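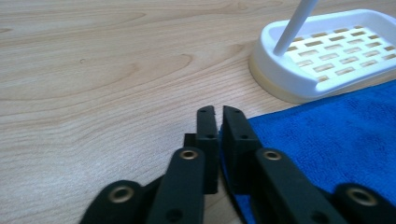

Reviews > Robots and Gadgets > Rewi Hand Kit

The Rewi: a robot hand with no robot attached

Somewhere in your house there is a job you have been asked to do at least twice today. Maybe it's folding a towel. Maybe it's putting the soap back in the soap dish, where soap lives. You have probably wondered why a robot can't do it, and the short answer is that no one has shown it how.

Robots are terrible guessers. You know what a towel is because you've met hundreds of them, and most were on the floor. To a robot, a towel is a soft thing that changes shape every time you touch it, and that is very bad manners in an object.

So people teach robots by doing the job themselves, over and over, using the same kind of hand the robot has. The Rewi, made by a company called Retiveo, is a kit for that. You get a gripper you hold in your own fist. Squeeze, and the two black fingers come together. Let go, and they swing apart. A camera rides along and records what the fingers see, and later a computer studies the recordings. The robot gets the lesson and you get a sore thumb.

What's it like to use?

Strange, for the first ten minutes. You have ten fingers and you've just traded five of them for two. Our tester Natsumi Maruyama is 11 and can shuffle cards behind her back, and she needed nine tries to pick up a sock.

Hard, flat things with a good edge are easiest. Cloth is sneaky. If you grab it in the middle, it droops on both sides like a sad ghost. Grab it by a corner and it behaves a little better. A slippery bar of soap shoots off across the table, and you will want to do that again on purpose. (The computer records it when you do. Think about what you are teaching.)
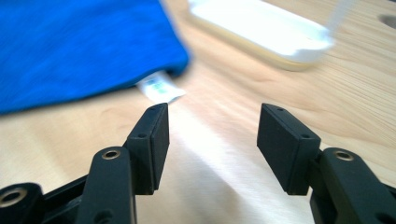

Opening the fingers nice and wide before you go in helps a lot. Beginners creep up with the gripper half shut and bump the thing they wanted. Slow down, open up, get the fingers on both sides, then squeeze. Carter Gauthier, who tested it with Natsumi, said it was like being a polite crab.

How the fingers move

Each finger sits on black bars called links. Where a link needs to turn, there's a hole with a small brass ring inside it. That ring is a bushing. It gives the moving part a smooth place to rub, so the plastic doesn't wear out. You can find the same idea in plenty of door hinges, which also do a lot of work and get very little thanks.

How many times do you have to do it?

More than you'd like. The booklet asks for 100 recordings of one job before you send anything to the computer. We did 119, and a few of those were mostly Carter sneezing. You should move things around between tries, too. A robot that has only seen the towel on the left may be quite baffled by a towel on the right.

Should you ask for one?

If you like taking things apart and don't mind repeating yourself, yes. If you get bored by the second sock, borrow one first. Grown-ups should know that it needs a laptop, and that the strap is too big for small hands. Retiveo says a smaller strap is coming in December.

Reviewed by Priya Van Dusen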